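Workshop notebook — sorting bench, February

Started just after lunch, finished a bit past 4. Good afternoon! The bench finally has a layout I like, and I want it written down before I talk myself out of it.

The old way was one big tub with everything from the Kiani teardown thrown in together: boards, clips, leads, screws, the odd knob. Every time I wanted a board I pulled out a fistful of wire first. So I cleared the lot, wiped the white top down with isopropyl and went to two orange bins on the left, two on the right, stainless tray in the middle. Boards go to the tray, hardware goes left, wire goes right. That's the whole system, and I'm far more pleased with it than it deserves.

The tray. This is the stainless one with the rolled rim that used to hold solder wick and other rubbish. Bare metal was never nice to work on — small parts skate about, and the glare off the bottom makes it hard to read the markings on anything. A stack of plain white printer paper fixes both. Colour of the board stands out beautifully, loose bits stay where they drop, and when the top sheet gets flux or grime on it you peel it off and there's a clean one waiting. You can also write straight on the sheet next to the part and then file the sheet, which I did for the Fullitz boards and will keep doing. I tried a silicone mat first and went off it quickly. It grabs lint like mad.

One catch: the stack isn't as big as the tray, so it wanders. I keep finding it shoved over to the right. A strip of masking tape under the bottom sheet might do it. Or cut a heavier card base to fit snugly. Try the card first.

Boards. Lovely little red ones in this lot, odd outline, not a rectangle at all. I was ready to be annoyed by the shape and have come round completely, as you can tell which way up one is from across the bench. Handle by the edges, component side up, and don't stack them. I had two of them riding on top of each other in the old tub and the scratches are plain to see under the loupe. Logged both as doubtful.

Capacitor check on the Holter supply while I was at it. Marked 1000 on the case, meter agreed near enough for our purposes. The 3000 reading in last month's notes was me on the wrong range, so please ignore it. I've crossed it out there as well.

Wire. Still the messy end of the job. The multicoloured stuff is thin and twists itself up the moment you let go of it, and a bundle that starts in the top bin on the right is in the bottom one as well before you know it. I half like it, to be fair. All those colours! But it needs doing properly. Options, in the order I'd try them:

- short bundles, hook-and-loop tie at each end, coiled flat
- a divider across the upper bin so the long lengths stay put
- sort by colour (nice idea, will never get done)

The lower right bin is the scuffed one. Marks don't come off with isopropyl or with dish soap, so I've stopped trying. It holds wire perfectly well. If we order more, same orange please, the size is spot on and I don't want a mixed set.

Clips. Metal ones live upper left, and only there. I had them in both left-hand bins for a while and spent far too long checking the wrong one.

For whoever has the bench next:

Change the top sheet when you sit down.
Keep the lower left bin for screws, in the small zip bags, labelled.
Kodetti connectors are in the drawer, please leave them there. They vanish into a wire bundle and you won't see them again.
Lamp at 4000 K. The warmer setting makes the red boards and the orange bins look like the same thing.

Still to do: card base for the tray, ties for the wire, labels on the front of all the bins. Also want to weigh the scrap copper, just out of curiosity. 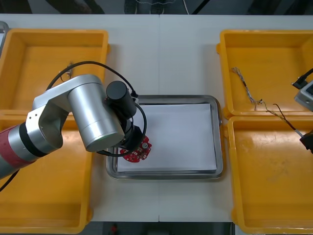 Bench, new layout. Red board on the paper, wire still to be tied.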